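Week 6 handout, gripper faults, cont'd. Read before lab

Last time: the Clatora log. 1233 grasp attempts, 964 good. Most of the rest trace to one fault, slip at the pads. Force reading looked fine, part still moved. Why?

- pad face worn, friction drops, controller doesnt know
- closing width set once in July, never rechecked
- one finger a hair loose on its mount (check both screws!)

Fingers at work, look at the inner pads and the scuff marks:

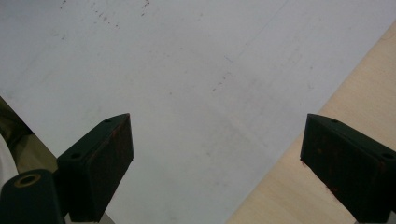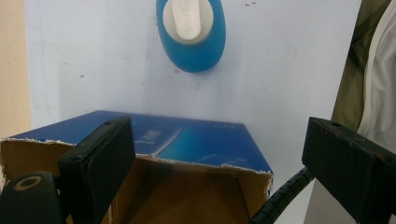
Someone in the Rostthorpe section objected that wear can't be the whole story, becuase new pads slipped too on glossy board, and the safe fix is to lower the speed before touching the force. Fair point. Put it in your fault tree as a separate branch.

Safety: 2 fingers closing = pinch point. Power off before you reach in. E-stop alone is not power off.

For next time: Ollum notes, section 3. Bring your fault tree on paper.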